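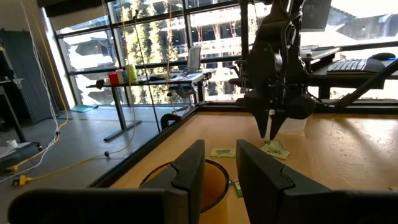 Green-and-white packets and a plastic cup on the work table at Brurnden.

The office manager at Brurnden has opinions about small packets. She has held them for years, mostly alone, and was happy to share them on a Monday before lunch.

"They breed," she said. "You put out a bowl for people who want one with their lunch. By Thursday they're in the pen drawer."

Her office takes up the back half of the Skidatov building, two rooms and a hallway that everyone calls the kitchen because the kettle is there. There is a counter, but people prefer to eat and sort things at the wooden table with the black raised rim, a short roll of the chair from the desks. She likes the rim. "Nothing gets away. I'd put one on every desk if they let me."

In March she emptied every drawer in the place and counted what came out. The total was 417 packets, if you include the ones that had gone stiff. She threw out 50 on sight. The rest went into a box, and the box went under her desk, where she says it looked at her for a month.

Did anyone complain? "One person asked where his were. His! As if he'd grown them."

The new system is a round container, small on purpose. It holds 40, and when it's full, it's full. Anything left lying on the table at the end of the day goes back in or goes in the trash, and she makes the call. I asked what the standard was.

"If I can read it and it isn't leaking, it lives."

She has less patience for cups. Her view is that a plastic cup left standing on a table belongs to no one within a minute of being put down, and that asking whose it is only makes people study their keyboards. She tried labels, which lasted 2 days. The marker is still missing.

The neighbors at Nikolaidis, across the landing, have asked to borrow her method. She sent them the leftover box instead. They sent back a thank-you note and, the following week, the box.

"Heavier," she said. "I'm fairly sure it was heavier."

She has since moved it to the closet, behind the printer paper, and would like that kept between us.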